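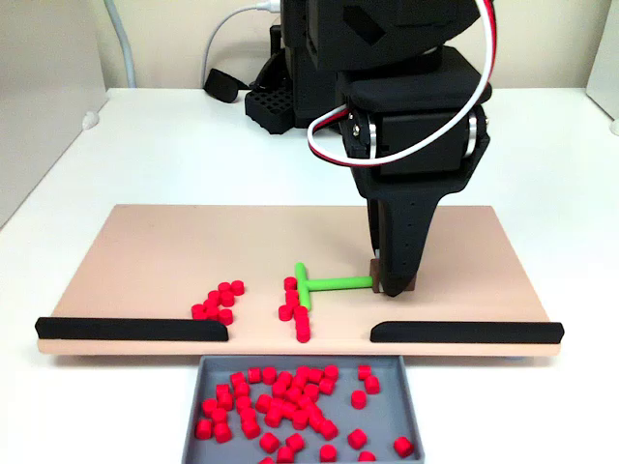

### 5.2 Sweeping pegs through the gap

I'll start with the task I expected to be easy. The policy has to push small red pegs across a flat board and out through the gap between two rails, so that they land in a tray. There's no grasping of the pegs at all. The arm keeps hold of one tool the whole time and does everything with that.

I collected 325 teleoperated demos on the Stiltinholm setup and trained two policies on them. Jakik is the plain one: it looks at the current camera views and predicts a short chunk of actions. Mok is the same network, but it also gets a coarse map of where the pegs are and has to commit to one group of pegs before it moves. I wanted to know if that little commitment step buys anything, and I went in fairly skeptical.
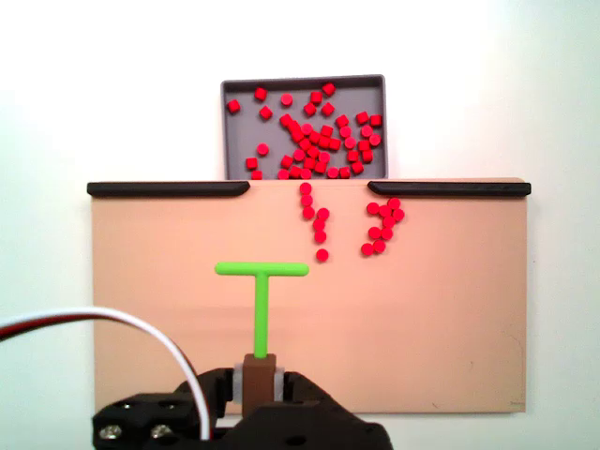
Group choice turned out to matter most near the end of an episode, when most of the pegs are already in the tray and the rest sit in clumps. One line of pegs can run right up to the opening while a second clump sits under the inner end of a rail, and those two want very different strokes. Push the second clump straight at the edge and part of it jams against the rail - it needs a sideways nudge first. Jakik tends to average the two strokes and plow between the groups. Mok picks one, finishes it, then goes back for the other.

I scored an episode as a success only if every peg ended up in the tray within the time limit. Mok managed that in 73 percent of trials. I know that's a harsh metric (one stray peg sinks the whole run), but partial credit made both policies look better than they felt to watch.

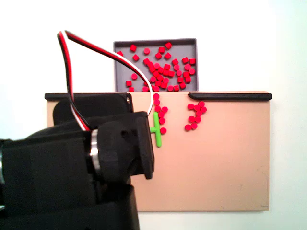
Turning the tool sideways was the other thing I had to sort out. In my early demos I barely rotated the wrist, so neither policy learned to line the crossbar up with a long column of pegs. I recorded a fresh batch with plenty of rotation, swapped it in for the worst of the old ones, and retrained from scratch. I also tried the Cistby augmentation from Section 2 on this task, and it didn't help - my guess is that the random crops throw away the rail ends, and the policy needs those to find the opening.

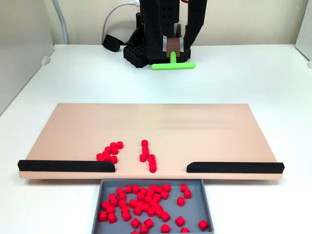 **Figure 5.** T-shaped tool held above the table behind the board, with two groups of pegs near the opening and the tray in front.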